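Ask What It Does on a Bad Morning

Elias Twal on budgets, demo days and the machine he hasn't bought yet
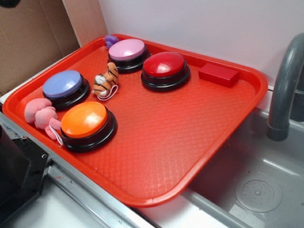

Buttons, plush toys and a red block on a tray beside the sink.

Elias Twal has a spreadsheet open when I arrive, and he doesn't close it. It has 414 rows. Each one is a thing somebody at Culton has asked him to pay for in connection with the robot arm the company may or may not buy in December.

"The arm is one row," he says. "One. People come in here and want to talk about that row."

Culton makes and packs small activity sets for play therapists and nursery classrooms: push buttons, soft toys, blocks, the trays they go out on. The building dates from 1912 and the floors slope. For most of last year Twal, who runs operations, has been hearing that the sorting and tray-loading should be automated. He isn't against it. He would just like someone to tell him a number he believes.

The numbers he has been given so far came from two sellers, Skudevus and Farnach. Both sent people. Both had slides. Skudevus quoted a payback period of 14 months, and Twal asked how they got there.

"They'd assumed the thing runs every hour we're open. I asked what happens when a toy has a string on it and the string goes under something. They said that was an edge case. I've got toys with strings on them. To me that's the job."

He brings up the tray picture more than once while we talk. Four buttons, he says, fine, a round thing with a hard shiny top, anybody's gripper can deal with that. Then he points to the tiger with its white loop, and to the pink toy with its cord running under the orange button.

"Pick up the pink one and what else comes with it? Maybe nothing. Maybe the button tips. I don't know, and neither did the fellow with the slides. And look at the purple one at the back there, behind the pink button. You can only see the top of it. Somebody has to decide whether that's a thing to grab."

Tala Saliba is the one who would have to live with the answer. She runs the floor, and she joined us halfway through with a folder of her own. She is more hopeful than Twal, though not by a lot.

"The soft ones are where we lose time now, with people," she says. "So if a machine could do only the hard pieces, the buttons and the blocks, I'd still take a look. But then I want a price for a machine that does half a job. They quoted me for the whole job."

I asked whether shiny surfaces worried her, having heard from other buyers that cameras struggle with glare. She shrugged. The red and orange buttons both throw back a bright spot under the lights, she said, and she had put that in writing to both sellers. Farnach answered that it could be handled in setup. Setup was a separate line on the quote.

Separate lines are where Twal gets animated. Installation, guarding, training, spare fingers, a yearly software fee that neither seller mentioned until he asked for the contract. There is also the cost of stopping work while the thing goes in, which he says he has never once seen on a seller's sheet. The electrical work alone would need its own visit, and an old building doesn't give you a straight answer on wiring until the wall is open.

"I had a boss who bought a labeling machine off a trade show floor," he says. "Beautiful machine. It wanted air, and we didn't have air. We bought a compressor. Then the compressor was too loud, so we built it a room."

Was the labeling machine any good?

"It was all right."

What they have settled on for now is a trial. Saliba has put together a batch of 318 trays, laid out the way they really turn up, with things leaning on other things and a block off in the corner. Whoever wants the order has to run that batch, at their own expense, with her counting. Anything a person has to fix counts as a miss - even if it only takes a second to fix.

Skudevus has agreed. Farnach wants to send its own trays first, which Saliba turned down. A third outfit called Sun got in touch and offered a lease, and Twal is reading that contract slowly.

"Leasing sounds careful," he says. "Then you get to the page about minimum term."

He won't say what rate of misses would make him sign. Saliba will: she wants it no worse than a new hire in the second week, and she has the records to show what that is. Twal looks at her folder, then back at his spreadsheet, and adds a row for her time.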